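Honiteo Lists > Workshop and Stores > Archive
Home | Browse by thread | Browse by date | Search | Subscribe | Help

Subject: Re: Gears and bench panels, Wadura workshop
List: workshop-stores

To all subscribers,

The Stores Office has received the following enquiry through this list. It is reproduced in part so that the reply may be read by every site.

> We were told in February that the spur gears kept at Wadura would
> be sorted before the Dobson benches were moved. Our own drawers
> still hold steel and bronze gears mixed together, several with no
> label. Could the Office confirm how they are to be laid out for
> checking, and whether the dark grey panels are to be kept? We have
> been asked for the bench space and would like to answer by the end
> of the month.

The position is as follows.

Gears are to be checked on a flat surface, in good light, and returned to the drawer only when the bore and the teeth have been looked at. Thick and thin gears are to be stored apart. Bronze-coloured gears should not be placed in the same tray as the silver ones, whatever their size. Any gear without a label is to be measured across the bore and entered in the register under the heading "Unassigned". Sites should not guess at a part number from appearance alone.

The register at Wadura at present contains 187 entries, of which 16 are unassigned. A revised copy will be sent to the Duvus and Dobson sites when those entries have been settled.

The dark grey panels are to be kept. They provide a plain surface beside the bench and should not be used for pinning notices, hanging tools or leaning stock. Panels which have become marked may be wiped with a soft cloth. No solvent is to be used.

The pictures below were taken at Wadura.
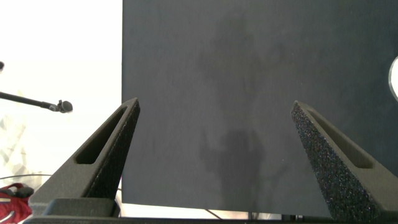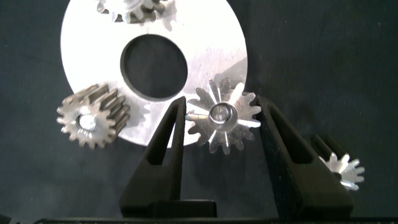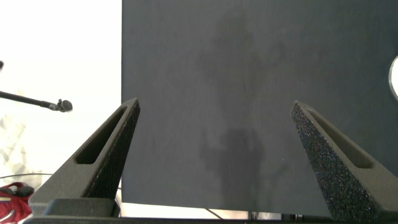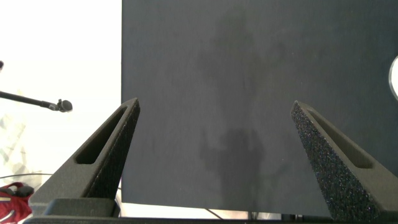

Wadura workshop: the grey panel (first, third and fourth pictures) and gears with the large metal disc (second picture).

Sites wishing to give up bench space should write to the Office before anything is moved. The request should state which drawers are affected and where their contents will be held in the meantime. Drawers must not be emptied into a common box for transport.

Requests for replacement trays may be made on form 2. Orders exceeding 3000 in value require the signature of the head of site and cannot be accepted through this list.

Stores Office
Honiteo

Comments on this message (3)

dobson-bench: Thank you. We shall hold our drawers as they are until the revised register reaches us.

duvus-stores: Does the rule on separate trays apply to gears already bagged and labelled?

stores-office: It does. The bags may be kept, but please use a separate tray for each metal.

Last updated: August 17, 2019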